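Inicio Foros Destinos Rutas gastronómicas Entrar

Buscar en el foro Buscar Búsqueda avanzada

Publicado en marzo por heloisa_h

Tour de vinos en Belmonte: ¿por libre o con guía?

heloisa_h
Buenas tardes a todos. Soy brasileña y escribo en español con cuidado, perdonen los errores. En marzo voy con mi marido a Belmonte, tres noches, y queremos visitar bodegas. He visto dos empresas que ofrecen la jornada completa: Fenus, que cobra 170 euros por pareja con comida, y Undico, que cobra 40 por persona sin comida. La diferencia me parece grande. ¿Alguien ha hecho alguno de los dos? Nosotros no bebemos mucho, nos interesa más la historia y comer bien. Salgo a correr todas las mañanas, también en los viajes, así que la recogida muy temprano me viene mal. 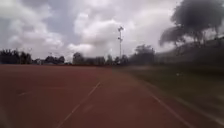
Re: Tour de vinos en Belmonte

tleite
Hola, Heloísa. Yo hice el de Fenus el año pasado. La recogida es a las 9:30 en la puerta del hotel y se visitan dos bodegas. La segunda es de 1847 y todavía conserva los lagares de piedra – para mí fue lo mejor del día. La comida tiene cuatro platos y es abundante. Me parece un precio justo.
Tarcísio Leite

marisa_viajes
No estoy de acuerdo con Tarcísio. Por 170 euros se puede ir en taxi, comer donde uno quiere y todavía sobra dinero. A nosotros nos tuvieron casi una hora en la tienda de la bodega. Con Undico el grupo era de 20 personas, lo reconozco, pero la guía explicaba muy bien y a las dos de la tarde ya estábamos libres.

tleite
Marisa, respeto su opinión, pero el taxi hay que contarlo de ida y de vuelta, y las bodegas pequeñas no abren si no hay reserva. En la tienda nosotros estuvimos diez minutos. Quizás depende del guía que toca. También me gustó el horario, porque yo corro antes del desayuno y tuve tiempo de ducharme con calma.

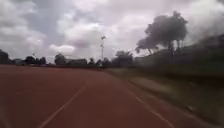 Para la cena, un consejo: el restaurante Condo, detrás de la iglesia. Pidan el cordero y no pidan postre, que en la pastelería de al lado es mejor y cuesta la mitad.

marisa_viajes
En lo del cordero sí estamos de acuerdo.

heloisa_h
Muchas gracias a los dos. Creo que vamos a reservar Undico para el segundo día y comer después en Condo, si abren al mediodía. La bodega antigua me da pena perderla – ¿se puede visitar sin tour? 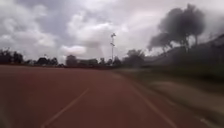 La pista, por la mañana

tleite
Sí, se puede, pero hay que llamar antes y preguntar por la visita corta. A mí me dijeron que la hacen solo a las 12.

heloisa_h
Perfecto, llamo mañana y les cuento.

Heloísa Honorato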